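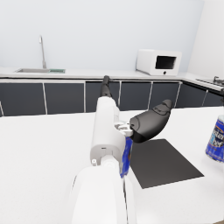 Ernau, 5/10/19

civierfan: Okay so I need some help, or at least sympathy. My stacking policy runs fine in the Inia sim for around 45 episodes and then the wrist joint just spikes. Torque goes through the roof, the can launches sideways, and the episode never terminates. I've seen it 4 times now. It always seems to start right when the fingers close on the can. I already raised the solver iterations to 200 and it changed nothing!
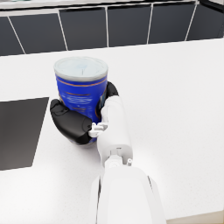

Babak Talebi: Sounds like finger contact to me. Drop your grip force and check the collision meshes before you touch the solver again.

igwe_03: Disagree, I'd bet on the timestep. Halve it and rerun the same seed. And please don't put this on a real arm until you have a torque cutoff in there.

civierfan: No hardware until it's fixed, promise. I tried both last night (same seed, 103). Halving the timestep only delayed the spike, so sorry igwe, I'm leaning toward Babak on this one.

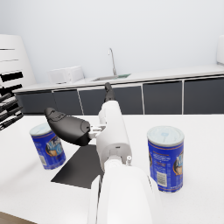 Then I opened up the collision meshes, and the pads on the two fingers have different friction values. No clue how long that's been in my config. Rerunning now with them matched and the cutoff turned on.

igwe_03: Still think it's the timestep. Post the torque plot.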